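The owner of Tasar, a one-room knitwear repair shop, would rather mend a sweater than sell one. She opened 3 years ago in the front half of a former shoe store and now handles 45 jobs in a normal month, more when the cold weather starts.

"People bring in moth holes, mostly," she said when we spoke on 11th May. "Then elbows. Then cuffs that a dog got hold of."

She learned to knit from an aunt and learned to repair at Cimlow, a mill that made school cardigans until it closed. Her job there was to sit at the end of the line and fix dropped stitches before the garments were packed. The oldest person on that bench was 71 and could match a yarn by feel.

"She taught me to look at the back first," the owner said. "The back tells you how it was made. If you only look at the front you end up fighting it."

Most repairs cost less than people expect. A small hole takes her half an hour. The highest bill she has written was $140, for a coat-length cardigan that needed both sleeves reknitted from the elbow down. The customer paid without a word and came back in June with two more.

Yarn is the hard part. She buys leftover cones from Tendis, a wholesaler two towns over, and keeps them sorted by weight and then by color. Solid navy is the worst to match, she said, and mixed yarns are easier - a repair gets lost in the flecks.

She has opinions about washing. Cool water, a little soap, no wringing, and dry it flat on a towel. She does not hang anything knitted, and she will say so to anyone who comes in carrying a sweater on a hanger.

"The shoulders go first," she said. "I can fix a hole. I can't do much about shoulders."

A class at the Tawhiri arts center is planned for the fall. She wants to keep it small and have everyone bring something of their own to work on.

"I don't want them practicing on squares," she said. "Bring the one you wear, the one you'd be sorry to lose."
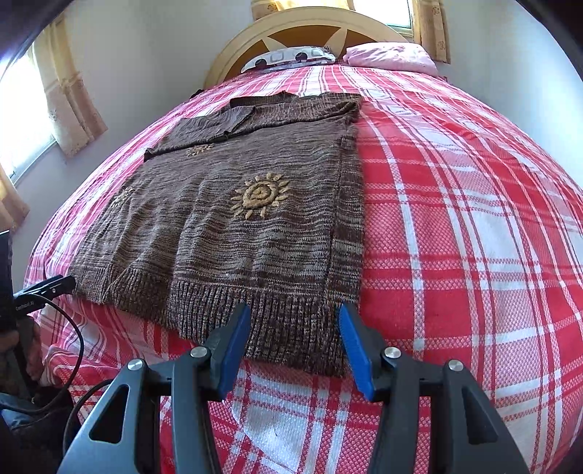 She still wears a gray pullover she made in her first year at the mill. It has been darned at both elbows and again at the neck, and the left cuff is next on her list.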